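3. Where the Stuff Goes: Closets in Small Rentals

I came to closets by accident. My study was supposed to be on kitchens, and then people kept opening the wrong door to show me something and apologizing for it. So this section is my attempt to take that door seriously.

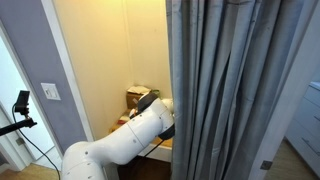

Figure 2. Small closet alcove with a gray curtain and a cardboard box inside.

I talked to 30 renters in two neighborhoods, Mosquera and Vulthorpe, mostly in the evening when folks were home and willing to let me poke my head in. Each visit had 2 parts: a sit-down chat, and then a slow walk through whatever storage the place had. I asked everyone the same opening question (what's in there that you haven't touched since you moved?) and then mostly kept quiet and wrote things down.

The word that came up again and again was "later." Boxes were for later, winter coats were for later, a bread machine from an aunt was very much for later! Malsha Bhuiyan, in her earlier work on moving house, calls this kind of thing parked property, and I like the term a lot – it gets at the feeling that the owner has only stepped away for a minute. My renters in Vulthorpe had longer leases and, to my surprise, more parked property than the short-lease crowd in Mosquera, who told me they'd learned to give stuff away before each move.

Doors matter too. Five of the people I met had swapped a closet door for a curtain, usually to win back floor space in a narrow room. They talked about those closets differently. A door could be shut and forgotten, they said, but a curtain drifts open, and then you're looking at your old tax papers over breakfast. One woman in Mosquera told me she'd sorted her whole closet in November purely out of irritation with the curtain.

I don't want to push this too far with so few curtains to go on. Bhuiyan's survey had 100 households and didn't ask about doors at all, so I can't lean on it here. I did go back through my notes looking for renters who kept the door and still sorted often, and I found a couple, both of whom shared the closet with a roommate. Section 4 picks up the roommate question.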